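DRURNOTCOMBE TOY AND TOOL LIBRARY TO OPEN SECOND BRANCH AT RERSIDE

1/18/19

Drurnotcombe, the lending library where members borrow toys, garden tools and kitchen kit instead of books, is opening a second branch in the old Stamer seed shop at Rerside, and we are thrilled to be able to share the news at last!

The new branch will start with 800 items on its shelves, from pressure washers and wallpaper steamers to train sets, jam pans and a very large paddling pool. Everything has been cleaned, checked and labelled, and members of the first branch can use their existing cards at either site from the opening day.

Borrowing has grown much faster than we expected. Last year members took home 3980 items, and August was our busiest month yet, with tents and hedge trimmers going out again almost as soon as they came back (the cider press had a waiting list all summer). 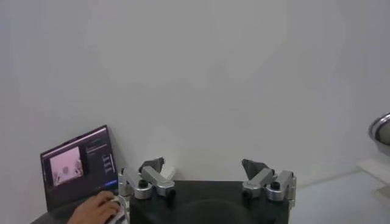 Rerside will also have something the first branch has never had room for, a proper repair bench. Members can bring in a lamp, a toaster or a wobbly chair and learn how to mend it with someone who knows how. Sessions will run in small groups and last three hours, with tea included.

The fitting out has been paid for by a grant from the Namboodiri Fund, which also covers the first year's rent. We could not be more grateful. The old Stamer counter, drawers and all, is staying exactly where it was and will be used as the returns desk.

Membership costs £25 a year for a household, and most loans are free after that. A few of the bigger items, such as the carpet cleaner and the marquee, carry a small extra charge to cover servicing.

Anyone wishing to join before opening day can pick up a form at the Drurnotcombe desk. Donations of working hand tools and complete board games are very welcome too.

ENDS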